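Notebook, February, open day at Hedegaard

Writing this up the same evening while it is fresh. Dede Quartey and I took the early train so we could be at the door for 9:30, and I am so glad we did, as the afternoon groups were twice the size of ours and people at the back could hardly see a thing. Pichit Klinhom ran our session. He builds and tunes the two-arm cell they call Flula, and he is a terrific explainer, fast and funny and happy to be interrupted (which Dede did, constantly).

The talk was short. Two arms, parallel grippers, a camera on each wrist, and a person driving both from a pair of leader arms while everything is recorded. Later they train on the recordings and let the cell try by itself. I knew all that on paper. Standing a couple of yards away is a different thing! The motion is so much smoother than on our old Bevotex arm, and quiet enough that Pichit never had to raise his voice.

They set the task up as 30 runs with the toy bricks, and each visitor who wanted a turn got one at the leader arms. Mine was run 13. I closed too early, nudged the brick over, and then got it on the second try. Dede got hers first time and has mentioned it since.
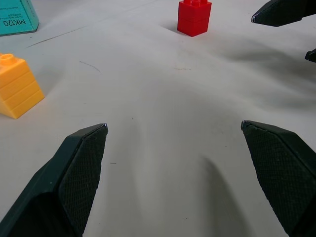

Why work on cloth when a bare tabletop would be so much easier to keep flat?

Because the cloth gives a little, so a fingertip that comes down too low presses into it before anything gets scratched or the arm faults out. Pichit also likes that it wrinkles differently every time it is laid down, and the trained policy has to learn to ignore that.

Things I want to remember for our own bench:

Wrist view first. Pichit had us drive one attempt looking only at the wrist picture on the monitor, and it was much harder than I expected. You lose your sense of height almost at once. He says new drivers should practice that way early, so they don't lean on information the policy will never get.

Finger pads. The crosshatched pads hold the smooth sides of a brick really well. Ours are plain and we have been making up for it by squeezing harder. Ask Ctibor Sýkora if he can cut us a set, he still has the rubber left over from the Wunden job.

Second hand. When both arms work close in, each one turns up in the other's view. I asked if they crop that out and Pichit said no, leave it in, it tells you where the other arm is. I had been planning to mask it. Scrap that plan.

Resets. They put the bricks back by hand between runs and change the angle each time. Takes seconds. We spend far too long being neat about ours.

The part where the cell ran by itself came right before lunch, and the whole group went quiet. It hesitated over one brick, backed up, came in again from a better angle and lifted it, and somebody clapped. I may have been the somebody.

To do: write to Pichit about the leader arm springs (ours are too stiff, his are lovely). Show Erick Were my sketch of the cable routing, next page. Dede is asking if they will take four of us in the next round.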